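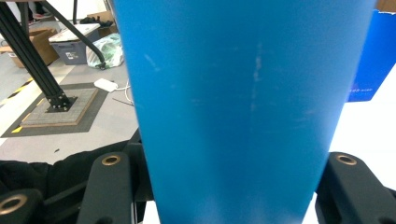
On the workshop floor at Onetti: scuffed blue, a frame leg bolted down, and hazard tape along the edge.

The workshop at Onetti used to be a carpet warehouse. The firm took the lease four years ago, and the person who runs the floor has been there since the first week. We spoke at the bench nearest the roller door, with the door half up and a compressor going in the yard.

Most of what the workshop manager wanted to talk about was underfoot. "People come in and look at the machines," the manager told me. "I look at the floor. If the floor's wrong then everything standing on it is wrong as well."

The concrete was poor when they moved in. Carpet rolls had been dragged across it for years and there were low spots by the back wall where water sat after mopping. The landlord, Sumampouw, paid for part of the levelling and Onetti paid for the rest. The job took longer than planned and the benches lived in the car park under tarpaulins for most of a fortnight.

On the lease the unit measures 2,559 square feet. The manager puts the usable figure at 2,507, once the meter cupboard and the bit behind the stairs are taken off. "It doesn't sound like a lot to lose. You notice it when you're trying to get a trolley round."

Dark grey matting now covers the areas where frames stand. It came from Wekora, in sheets, and was cut on site with a knife and a long straight edge. The first batch curled at the corners and went back. The second has stayed flat, though the manager would still like a thicker grade near the door.

On top of the mat, under the frame leg, is a square grey base plate. The leg ends in a bracket that bolts to the plate. I asked whether it would be simpler to fix the frames straight into the concrete.

"Simpler on the day. Then you want to shift it a foot and you've got holes to fill. We move things every few months. There are 14 frames in here and I don't think one of them is where it started."

The frames are black aluminium extrusion. The manager likes it for the usual reasons – it cuts clean, it bolts together without welding, and an old one can be taken apart for the next job. There is a rack of offcuts along the side wall, sorted by length, and a bucket under it for the ones too short to sort. The bucket was full.

"Offcuts are a weakness of mine," the manager said. "I'll keep a piece the length of my thumb. It gets emptied in September, when we do the stocktake, and then it fills up again."

We went on to tape. The yellow-and-black hazard tape was put down after the second time somebody left a pallet in a walkway. There was some grumbling to start with about having stripes everywhere, and the manager admits the first attempt was overdone.

"I taped the lot. Round the benches, round the bins, up to the kettle. It looked like a wasp's nest. If it's all marked then you stop seeing it, so I pulled most of it up and started again. Getting the glue off was a horrible job."

These days the striped tape is kept for edges people need to stay behind. Small plain yellow marks do a different job and show where a corner of something ought to sit. If a mat or a trolley gets knocked, it can be pushed back to its mark without anyone fetching a tape measure. The marks lift at the ends after a while and are replaced as needed. The manager buys the better tape and has stopped apologising to accounts for the price.

I asked about wear. There are scuffs on the blue, pale scratches that show up well against such a strong colour, and I wondered if they were a bother.

"No. It's a matt finish, so any mark's going to show. If it's a scratch you can feel with a nail then I'll look at it. If it's only a mark, leave it. We had a spell of touching things up and you could see every patch, which looked worse than the scuffs did."

Cleaning is done at the end of each shift. Floors are swept, with a soft brush on the mats and a stiff one on the bare concrete, and the two brushes hang on separate hooks. The mats are wiped with warm water and a small amount of washing-up liquid. A stronger cleaner was tried in the first year and left a film that made the surface slippery, so the rest of the drum went back to the supplier.

The next piece of work is the lighting. Zerance, which fitted out the unit next door, has quoted for new battens over the back half, where it is still dim in winter. The manager has asked for the switches to be split into two banks so the front can be turned off in summer, and is waiting for the revised price.

After that there is the roller door, which sticks. It stuck while I was there. The manager gave it a shove at the bottom left corner and it went up.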